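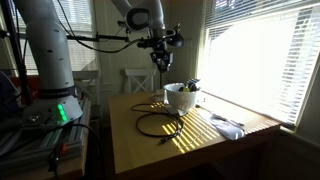
NOTICE TO THE HEIRS OF THE HOUSE AT WURARD

The office of Bailly and Nernasier, acting for the estate, entered the dining room on 17th June to complete the inventory required under the will. The contents of the house had been valued at 4,000 in the local currency. The table, of light wood, was entered under item 52. The white bowl upon it was entered under item 53, with the remark "embossed, in daily use."

The will provides that the bowl shall not be emptied before the house is sold. No grounds are stated.

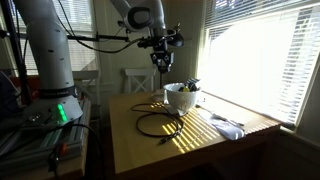 The heirs residing in Ciltura have asked whether the contents may be divided in the meantime. The office finds that they may not. Whatever the deceased set down in the bowl on coming home is to remain there, and any heir who visits may add one article, but may take none away.

The office records that on its second visit, in November, the bowl was fuller. The entry has been amended accordingly.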